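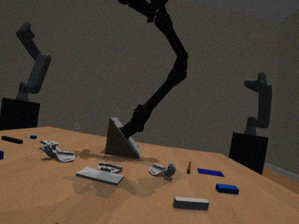

Black arm on a grey wedge mount, with a second arm to the left.

Home | Kits | Paints and Tools | Ship Visits | Forum | Contact

Luretti 1:200 HMS Calloway – kit review
By Amos Kowalczyk

I started the Calloway in January and put the last of the rigging on after the clocks changed, so this is a review of the finished kit and not just what's in the box. It is Luretti's first escort destroyer in 1:200 and the biggest thing I have built in plastic.

The box holds 993 parts, of which 353 are photo-etched brass. That is a lot of brass for a kit sold to ordinary modellers, and if you have never folded a railing before I would buy a small kit first and practise. The plastic is mid-grey, fairly soft, and takes a knife well. I had very little flash. There were sink marks on both funnel halves and on the underside of the bridge wings, where you won't see them.

The hull comes in two halves, split down the keel, with a separate deck in three sections. Mine had a slight twist in the port half. I taped it to a length of straight timber for two nights and it came right. Glue in all the bulkheads before you offer up the deck, whatever the instructions say. They have you fit the foredeck at step 4 and the forward bulkhead at step 6, and you can't get your fingers in by then.

Plating detail is good. The lines are raised very slightly and disappear under two coats of paint, as they should. I have been aboard a couple of preserved ships of this age and the sides are not smooth, but they are not covered in trenches either. Luretti has got this closer than most.

The main guns are the best part of the kit. Each mounting has its own small sub-assembly with breech detail inside an open-backed shield, and they turn if you are careful with the cement. The depth charge racks are brass and fiddly. I lost one charge on the carpet and turned a replacement from sprue.

The boats are poor. They are solid, with the thwarts moulded as shallow steps, and look like bath toys next to the guns. Girkon does a resin set that drops straight into the davits and I used those. It adds to the cost, and at this price I don't think I should have needed them.

Instructions are a booklet with 13 stages and no words at all, just drawings. The drawings are clear enough except for the mast, which is shown from one side only. I worked from a photograph in a library book. The colour guide gives you two schemes, an early plain grey and a later disruptive pattern, with paint numbers for Tollerier acrylics only. The pattern is printed for the port side and half of the starboard, and you have to guess the rest around the stern.

I used the Tollerier greys as told. The light grey is a bit blue to my eye. A few drops of buff sorted it out.

The decals are thin and in register, and the draught marks can be read with a magnifier. You get one ensign on paper, which I replaced with one painted on foil.

Finished, she is a long model and needs a proper shelf. Measure before you buy. The stand in the box is two plastic cradles and will hold her, but I would not want to move her on it – I bolted mine to a board through the keel.

I would recommend it to someone with a few ship kits behind them. The hull and the armament are very good, the boats are not, and the mast takes patience.

Comments

Gunnery Pete: Same twist in my hull but on the starboard side. Hot water did it for me.

M. Ashdown: Does the Girkon set include the oars? The listing doesn't say.

Amos Kowalczyk: Yes, on a separate little block. Cut them off with a razor saw, they snap.

tinplate_len: Gave up at the mast. Might go back to it now.

Related
Rigging small warships with stretched sprue
Tollerier naval greys compared
Girkon resin boats, first look
Ship Visits: what to photograph on deck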